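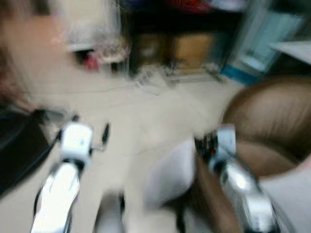
Štefánia Baláž wrote to us that in her home the folding always goes wrong at the same moment, when the cloth is half done and somebody wants to sit down exactly where it lies. Her children asked her why we fold cloth at all, when it only gets opened again. It is a very good question, and this page tries to answer it.

Why do we fold things?

Take a bath towel and drop it on the floor. It makes a small hill. Now fold the same towel and put it on a shelf. The towel has not become smaller, and it has the same weight as before. But the hill had a lot of air in it, and the folded towel has much less. When you fold, you push the air out and put the cloth in layers, one on top of another.

Layers are easy to stack. Hills are not. Try to put one hill of towel on another and the top one will slide down.

What happens when you fold in half?

Every time you fold something in half, the number of layers doubles. One fold gives you two layers. Fold again and you have 4. After 3 folds you have 8 layers. You can test this with a paper napkin and count at the edge with your fingernail.

With a thick towel you will notice that it becomes difficult quite soon. The outside layer must travel a longer way around the bend than the inside layer. So the bend becomes fat and round, and the towel wants to open again. A thin pillowcase does not fight so much.

What is a crease?

A crease is the line that stays in the cloth after you open it. Cloth is made of threads, and threads are made of fibers, which are like very fine hairs. If you press a fiber in a bent position for a long time, it can stay a little bent.

Cotton makes creases easily. Wool does not make them so easily, because its fibers are curly and springy. If you squeeze a wool sock in your hand and let it go, it opens slowly by itself — as if it is waking up.

Water and heat help the fibers to move. For this reason an iron can make a crease flat. An iron is very hot, so leave this part to an adult.

How to fold a small towel

You need a clean flat place. A table is good, and a bed is also fine.

Put the towel down and make it smooth with both hands. Start in the middle and move your hands to the outside.

Find the 4 corners. Take the two corners on the left side and bring them to the two corners on the right side. Look if the edges meet. If one edge is longer, pull it a little.

Smooth it again.

Now take the bottom edge and bring it up to the top edge. Your towel has 4 layers. If your shelf is narrow, fold one more time.

Put it on the shelf with the round bend looking at you, and the loose edges at the back. Then you can pull out one towel and the others will stay quiet.

And what about big sheets?

A big sheet is easier with two people. Each person holds two corners, and you stand far from each other, so the sheet is stretched between you. Then you both bring your hands together. After this you walk toward each other, and one person takes all the corners. The other person bends down and catches the fold at the bottom.

The sheet with elastic corners is the difficult one. Put one corner inside the next corner, like a hat inside a hat. When all the corners sit together, lay the sheet down and fold the curved sides in, until you have a long rectangle.

Something to try

Take a sock and put it in a glass without folding it. Now take it out, roll it tightly, and put it back. How many rolled socks can go in the same glass? Write down your number and try again with a thicker sock.

Text by Katia D'Amico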